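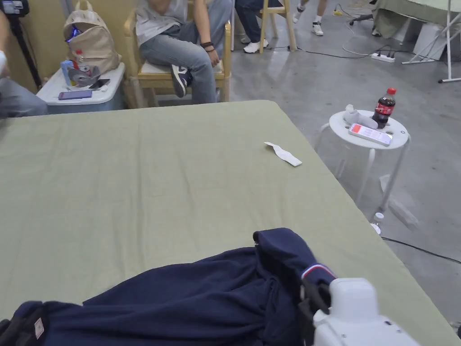 The garment folding project is in its fifth month, and this report covers work from February through the end of the grant's second period. Students in the robotics club are learning to collect demonstrations by hand and then train a model that folds clothes on a table arm. Most of this period went to sleeves, which gave us the most trouble last fall. Students now start by taking the sleeve at the cuff, with the rest of the garment bunched on the green cloth, and work from there toward a flat layout. The navy garment is useful for this practice. Its cuff has a thin red, white and blue stripe that is easy to find against the dark fabric, and new members learn faster when they have a clear place to grip.

Enrollment and attendance

The club has 17 members this term, up from 15 in the fall. Two seniors left for internships and four new students joined. Meetings run until 6 p.m. Jaime Pacheco continues as faculty advisor and signs off on all equipment use.

Work completed

The club set a goal of 2,000 usable folding demonstrations for the period and met it. A demonstration counts as usable if the garment stays on the table throughout and a second student has checked the recording. Long sleeves took more attempts than towels or T-shirts. The sorting software, which the students named Gurka, now flags recordings that stop early. It still misses some cases where the fabric slips, so manual checking will continue.
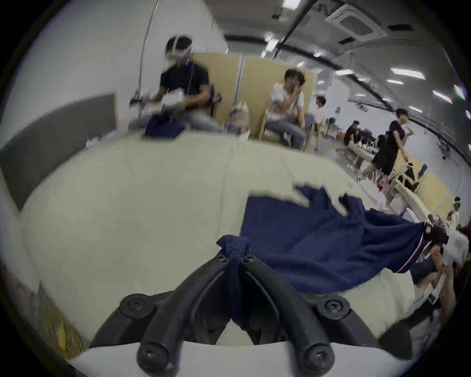 Training new members on the grippers took longer than planned. We had scheduled two meetings for it and used five. The hard part is pinching a small amount of fabric without picking up the layer under it. When the tips close on a thick gather, as with the navy cloth on the cream tabletop, the garment tends to come up in a lump and has to be laid out again. We now have each student practice the pinch alone before moving on to full folds. Students also take turns on the headset and handheld controllers, so that every member can work with both methods by the end of the term.

Competition

The club entered the Carré student challenge as a team of 5. The entry video and written summary were submitted on time. The judges asked for more detail on how we handle failed grasps, and two students are writing that section now.

Budget

Spending is within the approved amount. The largest costs were replacement gripper tips and storage for recordings. The order from Prorari came late and moved our testing back by two weeks. We request permission to shift the unused travel money to garments, mainly children's sizes and heavier knits, which we do not have enough of.

Next period

Model training on the sleeve data begins next month. We will test first on garments used in practice, then on ones the model has not been trained on. Results for both will be in the next report.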